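Polalura Play Kitchen — Frequently Asked Questions
Last updated October 10, 2020

Answers are by Salamatu Agbenyega, who set the table and has since had to clear it more often than she planned.

What does a laid table look like?
Like a dinner party thrown by a four-year-old with firm opinions.

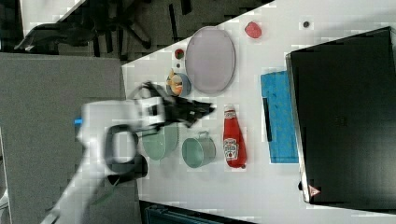
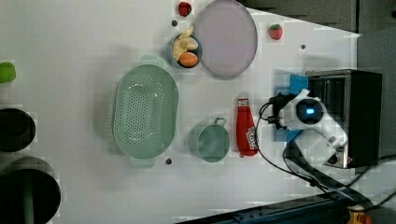 The plate, the small blue bowl and the red bottle on its side, in both pictures.

Does the ketchup come out?
No. Please stop squeezing it at people.

Can I put real food in the bowls?
You can. Then you can wash them, by hand, in warm water.

Is the colander any use?
It has holes and it drains. Peas escape, as peas do.

Why does the food never match the plate?
We sell the plates by color and the food by the bag. A bag from Nikadex may lean heavily toward fruit. We have made our peace with bananas for dinner.

I lost a strawberry. Can I buy just one?
Yes, ask for part 3151. Look under the couch first — shipping costs more than the strawberry.

How do I store it all?
Small bowls go in the big things, food goes in a lidded box. The bottle fits nowhere and will be found in your bed.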